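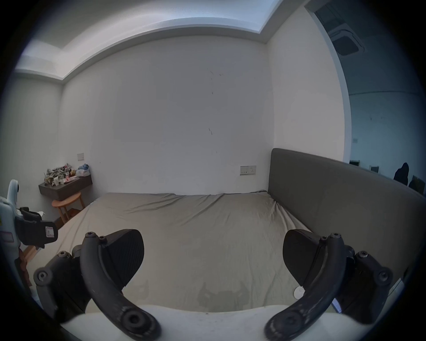
3. Service Records and Home Visits

3.1 Source of the records

The records come from D'Souza, a heating and cooling contractor that serves single-family homes and small apartment buildings in and near the town of Plaltden. The company keeps one entry for each service call. An entry holds the address, the type of equipment, the complaint as the customer gave it over the phone, the technician's notes, and the parts and labor billed. We received 2,241 entries covering 567 homes. Addresses were replaced with a home number before the records reached us, and customer names were removed.

Each home in the set has a central forced-air system with a single thermostat. Homes with zoned systems, ductless units or window units were left out by the company before the transfer. We did not check that step ourselves, and a few notes mention a second thermostat that had been disconnected. Those homes were kept.

3.2 Sorting the calls

The complaint field is free text and varies a good deal in quality. Some entries run to several sentences. Others say only "not cooling" or "noise." Two of the authors read all of the entries separately and placed each one in one of five groups: no heating or cooling, weak heating or cooling throughout the home, uneven temperature between rooms, water or drainage, and other. Planned maintenance visits went in the last group unless the customer raised a separate complaint during the visit. Where the two readers disagreed, Kenneth Ritchie read the entry and made the final choice.

The uneven temperature group holds 327 calls, and it is the group used in the rest of this paper. We expected these calls to cluster in the hottest part of the summer. They did not. Calls were spread over the cooling season and picked up again in December, when the usual complaint was a cold bedroom at the end of a long duct run.

The technician's notes were then read for the cause that was found and the work that was done. The most common notes were a closed or blocked supply register, a crushed or loose flexible duct, a dirty filter, and no clear cause. We use the technician's wording throughout and have not tried to decide whether the stated cause was the right one. A note such as "opened damper, customer happy" tells us what was changed on the day. It does not tell us whether the room stayed comfortable over the following weeks.

3.3 Repeat calls

A call was counted as a repeat if the same home reported uneven temperature again during the same heating or cooling season. Calls about a different problem at the same home were not counted. If a technician came back to finish work that had been left open for a part, the two visits were treated as one call.

This rule misses customers who gave up, moved away, or turned to another contractor. It may also count a second room in the same home as a repeat of the first, since the office staff did not always write down which room was meant. The later entries are better in this respect. The company moved its scheduling to a package called Rulline partway through the record, and the new call screen has a required field for the room.

3.4 Home visits

We visited 23 homes from the uneven temperature group. Owners were contacted through the contractor's office and were free to decline. All visits followed the same order. We first asked the occupant which room was the problem and at what time of day it was worst. We then recorded the thermostat setting and fan mode, checked the filter, and ran the system for fifteen minutes before taking any readings.

Airflow was measured at every supply register with a capture hood. Where furniture left no room for the hood, we used a small vane meter held at the register face and took the mean of several readings. The two methods do not agree closely at low flow, so registers measured with the vane meter are marked in the results and left out of the room totals.

Pressure between each bedroom and the hallway was read with the door closed and the air handler running. A thin tube was passed under the door for this purpose. The reading was repeated with the door open a hand's width. Most of the homes have a single central return in the hallway, so a closed bedroom door leaves the gap beneath it as the main path for air to leave the room.

Air temperature was read at the center of each bedroom and at the head of the bed, both at mattress height (Figure 1). The second position was added after the first two visits, when occupants told us that the room felt fine when they stood in the doorway and too warm when they lay down.

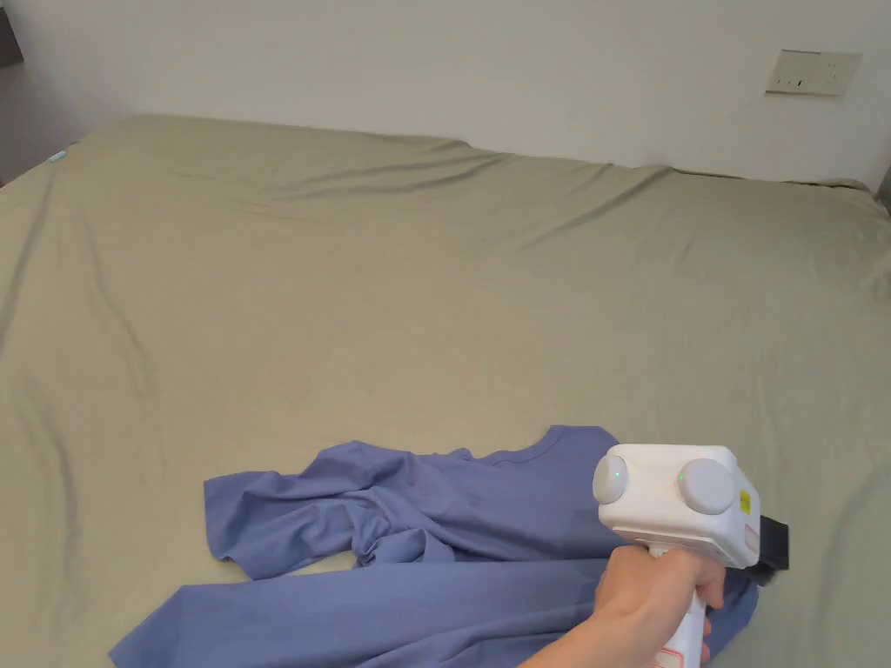 Figure 1. Bed with a fitted sheet, against a plain wall.

Small loggers were left in the problem room and in the hallway beside the thermostat. We used the Cevon model because it runs on a coin cell and makes no sound at night. Loggers were set to a five-minute interval and mailed back by the occupant in a prepaid envelope. One logger stopped on a Wednesday for reasons we could not find, and the data from that home end there.

3.5 Limits of the data

The records come from one contractor in one area, and its customers are mostly homeowners who already pay for yearly maintenance. Renters are few. Homes with poor upkeep are probably missing, as are homes where the occupant deals with a warm room by buying a fan.

The visits were also made in daylight, between 9 a.m. and 4 p.m., while most of the complaints concern the night. Only the loggers cover those hours. Chandrasekhar Kartha compared the logger readings with the spot readings for each home, and the comparison is given in Section 4 along with the pressure results.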